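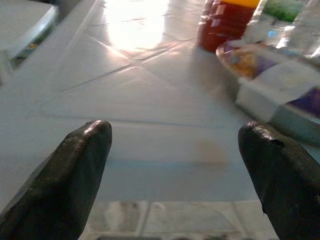
Let the robot watch us dither

Dalia Rebane
July 2020

My mother taught me to fold a fitted sheet by standing behind me and moving my arms. It took one afternoon and I have never been able to do it since. I think of her whenever somebody tells me that robots will soon learn housework simply by being shown.

I have spent a good part of this year showing them. At Goketby we sit at a pair of handles, move our own arms, and watch two robot arms do a slower and more solemn version of the same thing. The motion is recorded. Later a computer is asked to make sense of the pile, and our current pile stands at 2514 recordings. In most of them a grown adult takes 30 seconds to do what a toddler would manage on the way to doing something worse.

My complaint is with the ones we throw away.

The custom in this trade, and it was the custom at Rastine when I worked there, is to keep the clean attempts. The operator reaches, grasps, lifts, lets go. If she misses and has another go, the attempt is marked down. If she stops for a moment to work out where the fingers are, that goes too. Irén Lengyel, who trained me, could strip a morning's work back to a handful of recordings so graceful you could have set them to music. She once cut 600 of mine in a week. I was told not to take it personally, and took it personally for a month.

The trouble is that a robot raised on grace has no idea what to do when it is clumsy. It has seen bottles picked up perfectly. It has never seen anyone nudge one, swear and recover. The first time its fingers close on air it carries on with the rest of the job, lifting nothing and setting nothing down with enormous care. I have met managers who work on the same principle.

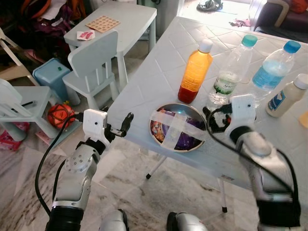
The right gripper between the taped bowl and a water bottle.

Consider tape over a bowl. You and I would pick at it with a fingernail and not remember having done so. With two blunt fingers and no sense of touch reaching your own hands, you have to decide which strip to go for and from what side, and whether you can afford to bump the bottles standing behind. See-through tape is hard enough to find with your own eyes, and clear bottles are hardly better. So you hover. You go in, think better of it, back out and come in lower. All that hovering is the skilled part of the job, and it is exactly what gets marked down for wasting time.

Fahad Afridi, who is cleverer than I am and says so kindly, argues that hesitation teaches hesitation. Feed a machine enough dithering and it will dither for ever, waving its fingers over the crockery like a bad pianist. He has a point. We tried it once on the Katona set with nothing taken out at all, and the arm spent most of the afternoon in what looked like prayer.

But there is a difference between a pause with a decision at the end of it and a pause because the operator was thinking about lunch, and a person watching the recording can usually tell which is which. It is slow work, and dull. Aicha Ouazzani and I now do it in pairs, arguing over each other's blunders, and we keep any attempt where something went wrong and was then put right. The lunch ones we still bin. I would like to see every group that collects this sort of thing do the same, and pay the people who sort the recordings at least as well as the people who write the papers about them. I expect to be waiting a while for the second part.

I would also like us to stop calling the operators "demonstrators", as though they were selling blenders in a department store. A good one is a teacher, and teachers are allowed to get a sum wrong on the board and rub it out. The class sees where the mistake was and how you get back from it -- that was half of what I learnt at school, some of it by design.

Irén disagrees with nearly all of this and has told me so in writing, 2 pages of it. She is coming to see our recordings in October, and I have asked Aicha to leave the bad ones in.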